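From: Jonalyn Belmonte
To: Tremirel sewing and mending list
Date: Tuesday, December 8, 2020
Subject: Re: [tremirel] Drawstring trousers, folding and storing

Raili Tikkanen wrote:

> I have taken over the wardrobe store at Saren and am working my way
> through the rehearsal clothes. Most of it is easy, but the loose
> drawstring trousers are driving me mad. I fold them in half, leg on
> leg, and by the time they reach the shelf they have slid open again.
> The cords get into everything. Last week I pulled one pair off the
> pile and three others came with it.
>
> Two questions. Does anyone have a way of folding these that stays
> put? And do you take the cords out for washing or leave them in?
> The shelves are the Citik ones, 20 inches deep, if that matters.
>
> Raili

Hello Raili,

I looked after the practice clothes at Juntunen for four years and we had a whole rail of these before we ran out of rail and had to fold them. I will take the folding first and the cords after.

Don't start from the leg-on-leg fold. With a straight-cut trouser you have a crease or at least a firm side seam to work to, but with the loose sort the seams wander and you end up matching two edges that were never going to match. Lay the pair out at full length, waistband to one end, and get the creases out before you fold anything. It takes a minute and saves doing it all again.

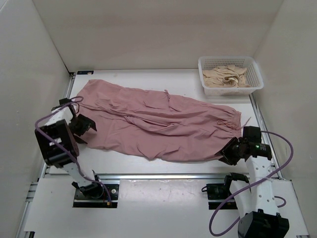 Pulling the length straight is the part most people skip. One hand on the waistband and one at the far end, a steady pull, then let the cloth down and smooth from the waist towards the hems with the flat of your hand. Soft trousers like the dusty-pink pair show why it needs the smoothing as well as the pull, as they can be held at both ends and still have long creases down them and a bunch of folds near the middle. If you fold over that bunch you get a lump, and the lump is what makes the pile lean. Push it out sideways towards the seams. Then bring one leg over the other, tuck the point of the seat in so you have a long rectangle, and fold from the hems up to the waist in thirds.

On your shelves I would put the folded edge facing out and go no higher than you can lift with one hand. For the really slippery ones, roll them from the hem instead and stand the rolls in a basket. They look less tidy but they stay where you put them.

Now the cords. Leave them in for washing, but tie the two ends together in a loose bow first, or a single overhand knot if the machine is rough. I used to take them out and it was a mistake. Threading them back through a gathered waistband with a safety pin is slow work, and a few always come back from the wash without their cord at all. When you fold, lay the cord ends inside the waistband before you make the last fold. That should stop one pair dragging the others off the shelf.

If a cord has already gone missing, cotton tape does well as a replacement. Cut it longer than you think, knot both ends, and put a few stitches through tape and waistband at the centre back so it can't be pulled out again.

One more thing on labels. Ours were numbered on the inside of the waistband in laundry pen, and after enough washes 303 could be read as nearly anything. I went over to sewn-in tape in October of my second year and wished I had started with it. Put the label at the back, well clear of the opening for the cord.

I still have most of a roll of the tape here and can post you a length if you tell me how many pairs you have.

Jonalyn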